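Search this site
Enter keywords
Search

Skurnent Opens the Last Stretch of the Osinberg Shore Path, and It Goes All the Way Through Now

OSINBERG, Dec 13, 2024 – You can now walk, roll or ride the whole Osinberg Shore Path without once having to turn back at a fence. The parks group Skurnent has opened the final section, between the Carnadness boat ramp and the old Heydari orchard, and we could not be happier to say so!

People in town have been asking about this piece of ground for a very long time. Anyone who grew up near the water will remember the gap. You came along from the town side, got as far as the ramp, and then it was either the shoulder of the county road or a scramble through wet grass with your shoes in your hand. Families with strollers went home. Cyclists got off and pushed, and a good many of them wrote to us about it (we kept the letters, even the cross ones).

"My daughter learned to ride a bike on the town section, and every single time we got to the ramp she asked why the path stopped," said Zuzana Holub, who led the project for Skurnent. "She is taller than me now. I'm so glad I can finally give her a different answer."

The new section is 2 miles long. It meets the older path at the boat ramp, follows the shore for most of its length, then bends inland at the orchard and joins the sidewalk on Heydari Lane. There are no steps anywhere on it. The steepest part is the short rise just before the orchard gate, and even that was regraded in September after a group of wheelchair users tried it out and told us, very clearly, that the first version was too much.

Getting here took patience. The land came from 10 different owners, and every one of those conversations happened at a kitchen table or leaning on a fence. Some were over in an afternoon. One went on through two winters and ended with a handshake and a bag of pears. The Heydari family, who still farm the land behind the orchard, gave their strip outright and asked only that the three oldest pear trees be left standing. They are still there, and in spring they should be a wonderful sight from the path.
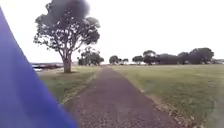
The path runs straight ahead toward a small tree in the distance.

Most of the work this fall went into drainage, which may not sound like much fun but is the thing walkers will thank us for in March. The low ground past the ramp used to hold water for weeks after a storm. New ditches now carry it under the path through wide pipes and back out to the shore, and the edges have been seeded with a mix of local grasses. Please give the seeded strips a little room this first year. They are slow starters, and they will look thin until the weather warms up.

Tahmineh Mazandarani, the landscape designer on the project, spent many mornings out there before a single stake went into the ground. She wanted to know where the wind came from, where people naturally slowed down, and which birds were nesting close by.

"There's a spot a little past the ramp where everybody stops talking for a minute," said Mazandarani. "I noticed it in myself first, and then I noticed it in the surveyors. So we left that place alone. There's no sign there and no bench, and I hope you find it."

There are benches elsewhere, of course! Each one has a back and armrests, after a long and lively discussion at the library last winter where it became clear that people in Osinberg have strong feelings about armrests. The seats face the water wherever the ground allowed it. Where it didn't, they face the fields, and several of us have come to like those ones better.

A few things to know before you head out:

The path is open from dawn to dusk every day of the year. It is not lit, so carry a light if you think you may be out late.

Dogs are welcome on a leash. Between the ramp and the orchard we ask that they stay off the shoreline itself during nesting season, and signs will go up when that begins.

Bikes are welcome too. Please ring a bell or call out when you pass, and slow down near the orchard gate, where the bend is tighter than it looks.

Parking at the Carnadness boat ramp is free but limited to 58 spaces, and boaters with trailers need the long ones closest to the water. If the lot is full, the gravel lot on Heydari Lane usually has room, and it's an easy start from that end.

Snow will be cleared from the town section first and from the new section after that. We'll post conditions on the board at the ramp each morning when the weather turns.

We'd also love your help with something. The new section doesn't have a name yet. "The last bit" is what everyone in the office has been calling it, and that can't go on a map. If you have an idea, drop a card in the box at the library or hand it in at the Skurnent office on your next visit. Children's suggestions are very welcome, and a drawing can go on the back. The name will be picked in spring, in time for the first guided walk of the season, which Mazandarani will lead herself.

Work isn't quite finished, either. A water fountain is on its way for the orchard end, and the bike rack at the ramp will be swapped for a larger one once the ground thaws. The old rack will go to the elementary school, where we hear it will be put to use right away.

To the owners, the crews, the neighbors who put up with the trucks, and the walkers who tested the slope and sent us back to do it over: thank you. Come out and see it. Wear a good hat, the wind off the water is no joke at this time of year.

About Skurnent

Skurnent looks after paths, small parks and shoreline in and near Osinberg. It is funded by members and local grants, and its office is open to visitors on weekday mornings.

14 shares | 6 comments

Contact: Skurnent Press Office, Osinberg | © 2024 Skurnent. All rights reserved. | Back to top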